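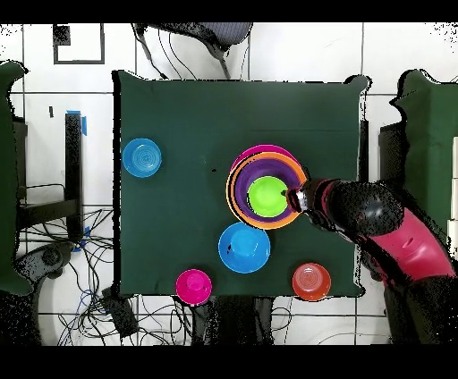

How many demonstrations does a policy need before it can be trusted with a new arrangement of objects? We do not know, and we doubt that a count of demonstrations is the right thing to ask for.

Figure 3. Bowl nesting on the green cloth, with the gripper at the rim of the green bowl.

Our Climdale set holds 2,887 recorded attempts, of which 2,855 were kept after review by Ichikawa and Karaki. That sounds generous. Yet the operators soon fell into habits - the same approach from the right, the same order of bowls - and a learner can score well by copying the habit without picking up anything about bowls. Kerslake and Stoica (2022) report strong results on the Dokora set from far fewer examples, but their test layouts were drawn by the people who had recorded the training ones. We are not persuaded that this measures much.

We therefore held back 117 attempts by 6 operators who took no part in the January sessions. Cups and upturned bowls were left on the cloth in places the operators chose for themselves. The bright colours remain a worry: a policy may be matching orange or lime green when we would like it to be matching size. Nothing in the present data can separate the two, and adding more of the same would not help.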